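Demonstration collection (kitchen manipulation)

Demonstration collection is the business of gathering examples for a robot to learn from. Somebody does a task by steering the robot's arm, the cameras and joint sensors write everything down, and later on a learning system tries to copy what it was shown. I've been at it for a while now, mostly in kitchens, so this entry leans that way (if you work in warehouses, please add a section!).

Terms

One go at a task, start to finish, is an episode. A batch of episodes recorded with the same layout on the counter is what we call a setting at Stirneck, though the Rastitz people say "scene" and Géza Bíró says "table" even when it's a bench. The wrist view is the picture from the little camera beside the gripper, and it's the one I look at first, because you get the fingertips and whatever they're about to touch in the same shot.

How a session goes

I lay out the counter, open the gripper, park the arm at its start pose and press record. Then I do the task at a steady pace, let go of the thing, back off and stop the recording. A good run of pick-and-place gets me 18 episodes before I want a cup of tea. The set we call Drarketti has 587 episodes in it, and 384 of those made it through checking. The rest had dropped frames, a wrong label or me dithering over a spoon, and dithering is a real problem, as the learner will happily copy your dithering too.

Layout

Early on we put one object on a bare bench and got lovely numbers that meant very little in anyone's home. These days I like a counter that looks lived in: fruit, cutlery, a glass, a bowl in a strong colour, maybe a cable lying across the stone. Shiny surfaces are worth having, and so are see-through things like plastic bags and clear tubs, which cameras find hard. I shift everything after every 6 episodes or so, and I try to change the light as well. Our Farkas set was all recorded in the morning and the trained arm got noticeably worse after lunch.

Labels

Each episode gets a short written instruction, in plain words. "Put the strawberry in the purple bowl" is fine. I write two or three versions of each, so the system hears a tray called a board now and then, the way people do. Colour words cause the most arguments (lavender, purple, mauve, we've had them all), and we've stopped trying to settle it and just keep the lot.

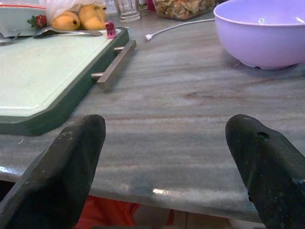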